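Repair Parts Should Be Listed by Measurement

Most suppliers of small electrical spares still organise their catalogues by the model of appliance the part was made for. The arrangement suits the supplier, whose stock records were built that way, and it fails almost everybody else. A short lead with a two-pin plug may fit 10 appliances from different makers, but the buyer will find it under only one of them, at one price, and marked out of stock.

The Plollow catalogue is a fair case. Its current edition runs to 344 pages and is indexed by brand, then by model number, then by a drawing reference that appears only in the service manual. The length of a cable is given for fewer than half the entries. The pitch of the connector, the one figure that decides whether a plug will seat, is not given at all. The repair shop in Mondton keeps a handwritten list of equivalents to make up for this, and I suspect most shops do.

Measurement is not difficult. A lead can be described by its length, conductor size, number of ways, connector pitch and the type of termination at each end. These values can be taken with a rule and a pair of callipers in two minutes, and they do not change when a manufacturer renames its range. Ait Ali, a much smaller dealer, has sold this way for years from a stock of 800 lines. Its returns policy is short and its listings are dull, and I have yet to receive the wrong part from it.
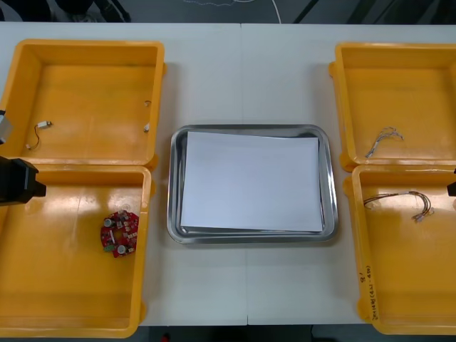 The usual objection is liability. A supplier that names a model is making a narrow promise, whereas one that gives dimensions leaves the choice to the buyer, who may choose badly. I accept this for mains parts, where a rating and an approval mark should be compulsory in any listing. It carries little weight for a low-voltage lead or a switch cap.

A second objection is cost. Re-indexing an old catalogue takes labour, and the Maltham warehouse has said it will not attempt it before January. That seems reasonable - provided new stock is measured on arrival from now on. The old lines can then be done as they are reordered, and those that are never reordered can be left alone.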